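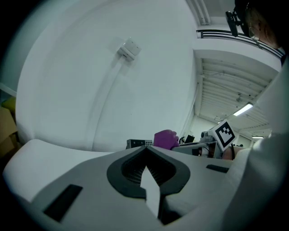
Grelis Recalls Finger Mount on Hand-Held Grippers, Disputes Supplier's Account of the Fault

Monday, October 20, 2025

Grelis is asking customers to stop using its hand-held gripper with the Banero finger mount until the mount has been inspected or replaced. Over 2,000 of the mounts have been shipped. The company has confirmed three cases in which a finger came free of its mount while the tool was in use. No injuries have been reported.

All three cases were reported in September. In two of them the finger dropped to the floor. In the third it struck the back of an operator's gloved hand. The operator was not hurt, but Grelis is treating that case as a safety matter and has paused shipments of the part.

The Banero mount is made for Grelis by Lawal, an outside parts supplier. Lawal has told Grelis that the failures were caused by users overtightening the finger when changing it. Grelis has looked at that explanation and does not accept it on the evidence provided so far. Two of the three mounts had never had a finger changed after leaving the factory, according to the customers' own service records. Lawal has not yet explained how overtightening could apply to those units.

Lawal has also pointed to its load test, in which 100 mounts were pulled to their rated limit without a failure. Grelis has reviewed the test report and has several concerns. The load was applied straight along the finger. People using a hand-held tool twist it, lean on it and knock it against table edges, and the test covered none of this. The mounts were also new. The ones that failed had been in daily use for months.

Grelis should have asked these questions before it approved the part. Our own acceptance check relied on the Lawal report and added only a visual inspection. We are changing that check, and the new one will include side loading and repeated impact. We will not describe the problem as solved until replacement mounts have passed it.

A small crack at the base of the mount was found on all three returned units. We do not know yet whether the crack caused the finger to come loose or was made when it did. An early suggestion that a single bad batch was to blame has not held up, as the returned mounts came from different batches. For this reason the recall covers every Banero mount sold, whatever its batch number.

What customers should do

Stop using any gripper fitted with a Banero mount. Do not try to fix a loose finger with glue, tape or extra screws. One customer told us that tape had worked well for weeks. We have no test data to support that, and a taped finger can hide a crack.

If the gripper is part of a larger setup, turn off any powered arm in the same work area before removing the tool. The fault is in a hand-held part, but a finger dropped near a moving arm tempts people to reach for it.

Grippers fitted with the older Pukis mount are not part of the recall. We have received no reports of a finger coming free from a Pukis mount. There are far fewer of them in use, however, and the lack of reports should not be read as proof that the design is sound. Pukis mounts will go through the new check as well.

Replacement and refunds

Customers may ask for a refund on the mount or wait for a replacement. Grelis is not giving a date for replacements. Lawal has offered a reinforced version and says it is ready to ship, but we have not seen test results for it beyond the same straight pull. Customers who cannot wait may return the complete gripper for a full refund, including shipping.

Recorded work made with an affected tool does not need to be thrown out on account of this recall. Users who noticed play in the finger should check those recordings for themselves. We cannot say at what point a loosening mount begins to affect the position of the fingertip.

Grelis will publish the full inspection findings when they are complete, along with Lawal's response if Lawal agrees to its release.

Recent releases

Grelis Pauses Shipments of Banero Mount
Changes to Spare Parts Ordering
Pukis Mount: Updated Care Instructions
Grelis Extends Warranty on Hand-Held Grippers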